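Villalba Cube Tissues, Three Winters In: A Review
Posted 20 June 2020

I have allergies the way other people have a commute. They take up most of the morning, they ruin the rest of the day if anything goes wrong, and I have strong opinions about the equipment. So when readers wrote in after the paper towel piece to ask which tissues I buy, I was ready. I had a spreadsheet.

The short version is that I buy Villalba cubes, 80 sheets to a box, and I have done so since the January that Pistari changed its recipe and began selling what I can only call gift wrap. The long version follows, for those of you also home with a red nose.

Softness first. Villalba is soft but stops short of silky, and that suits me. The silky kind, Ulia above all, has lotion in it. Lotion is lovely on the nose and terrible on eyeglasses, and I am a person who reaches for whatever is nearest when my lenses fog. I spent most of one spring seeing the town of Zikstead through a thin layer of aloe. It did not improve Zikstead.

Strength is good. A single sheet will survive a serious sneeze, and two will handle pollen season. They do leave some lint on dark sweaters, though less than Pistari, which sheds like a collie.

Then there is the box. I used to be a flat box person. Flat boxes slide under things. They hide beneath mail, and by the time you find one you have already used your sleeve. A cube stays where you put it and can be found by feel, eyes streaming, from any side of the table.

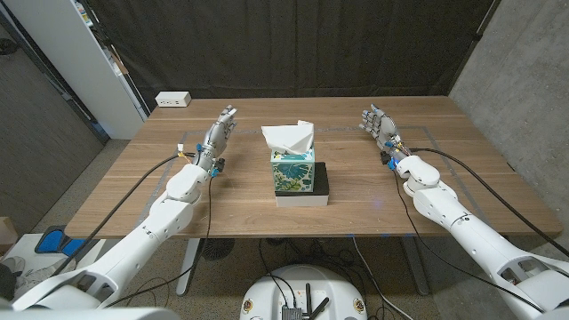 Leafy cube on a wood table, teal, white and green.

Patterns matter more than I would like to admit. A tissue box is the one piece of packaging we all agree to leave out in front of company, and most of them look like a dentist's waiting room. I have a weakness for leaves. Villalba will sell you leaves, but the stores near me mostly stock the beige swirl, and I have driven 7 miles out of my way for a plant.

Complaints, of which I have two. The first few sheets come out in a clump, so a new box opens with a fistful. And the last few sink to the bottom, where you have to go in after them up to the wrist like a vet with a cow. Ulia solved this years ago with a raised floor. I don't know why the rest of the industry can't manage a folded bit of cardboard.

Price is fair if you buy the case. According to the spreadsheet I have gone through 992 sheets since New Year's, a figure my doctor called "helpful" in a tone I didn't care for.

Four stars. The fifth is down at the bottom of the box with the last 3 tissues.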